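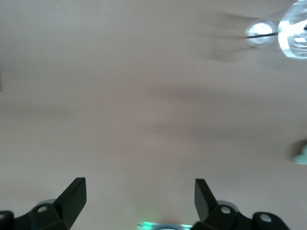

Callstead Repair Evenings: how the spring went

Hi all, and thanks for being patient with me on this one. You asked for a page or two on what your money has been doing since the last report, and I've been putting it off because every time I sit down to write it another bag of broken lamps turns up at the door. So this is the long version, written in one go with a cup of tea going cold next to me.

The short answer is that we're in good shape. We ran every Tuesday evening we said we'd run, apart from one in April when the heating failed and I sent everyone home. The grant paid for tools, parts, insurance and the rent at Zurcombe Hall, and there's $2341 left in the account, which gets us comfortably through summer if I stop buying screwdrivers.

What came through the door

We logged 79 items this period. Of those, 54 went home working, and a handful more went home with a part on order and a note telling the owner when to come back. I'd love to tell you the rest were hopeless cases, but a fair few were things we just didn't know how to fix (two bread machines, I'm looking at you).

Lamps are still the most common thing by miles. Then toasters, then clothes. The sewing table has gone from a sort of side attraction to the busiest spot in the room, and I've had people tell me they only came in for a zipper and ended up staying to learn how to darn a sock. I can't darn a sock. I've been shown several times now and what I make is a lump.

The Elo sign-in sheets

Last time you asked if we could get better numbers, and you were right, the old notebook was a mess. We switched to the Elo sheets, where each item gets its own page with what it is, what's wrong with it, what we tried and how it left. It took a few weeks for people to fill them in properly. Some early ones say "radio, broken, fixed," and that's the whole story.

They've already been useful though! I went back through them for this report and found that most of our failures with small kitchen appliances come down to getting the case open. The screws have odd heads, or there aren't any screws and it's all clips, and by the time you've got in you've snapped something. That's why I spent part of the tool budget on a proper set of security bits and some plastic pry tools. I know that wasn't a line in the original plan. It came out of what we'd set aside for printed flyers, which we didn't need because the library has been printing them for us at no charge.

People

We had 59 different people bring something in, and plenty came more than once. I'm happy with that, but most of them live within walking distance, and the grant was meant to reach the far side of Callstead too. I haven't cracked this. The bus stops running early in the evening, so anyone coming from over there either drives or doesn't come. I tried a sign-up list for rides and got very little interest, probably because I put it on a clipboard at the back of the room, where the only people who saw it had already made it there.

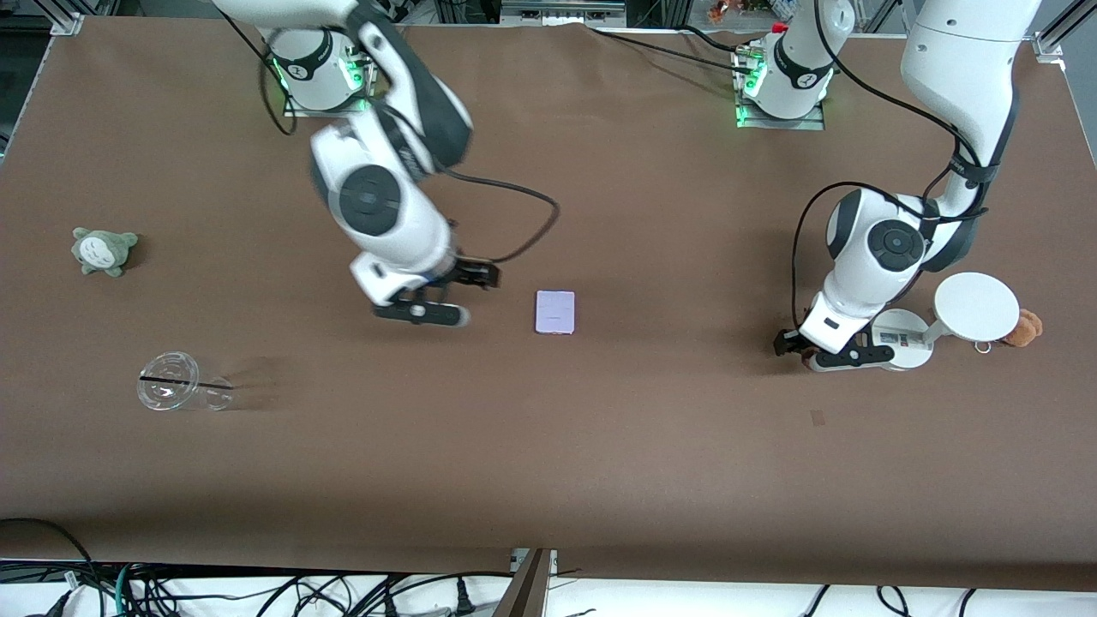
My plan for summer is to take the whole thing to them instead, with two Saturday sessions at the Rezende Street laundromat. The owner has offered us the back corner, there are plenty of outlets, and people are sitting around waiting on a dryer anyway. I'd bring a small kit, the sewing box and one folding table, and stick to quick jobs like plugs, cords, buttons and hems. Anything bigger could be dropped off there and picked up the following week. I'd need to check that our insurance covers it, and I have a call in to the broker about that.

Things that didn't go so well

The soldering class was too big and too short. I let everyone in who asked, we had more people than irons, and half the group spent the evening watching the other half. Next time I'm capping it at six and running it twice.

I also underestimated parts. Fuses and cord are cheap, but people keep bringing in things that need a switch or a heating element, and shipping costs more than the part does. We've started asking owners to cover anything over ten dollars, and so far they've all been fine with it. If you'd rather the grant paid for those, tell me, but it would eat the cushion pretty fast.

And storage is still a headache. We get one closet at Zurcombe Hall, shared with the choir, and their music stands multiply. I've asked about the cupboard under the stairs.

What I'd like from you

Mainly a yes or no on moving the leftover flyer money over to the laundromat sessions. It would cover a second extension reel, a better work light and a cart so I can quit carrying everything from the car in grocery bags.

I'd also be glad to hear how you want the next report done. I can send the Elo sheets themselves with the names taken off, or just the totals in a table. And if any of you are free one evening, please come by and bring something broken. We start at six thirty, and the sewing table fills up early.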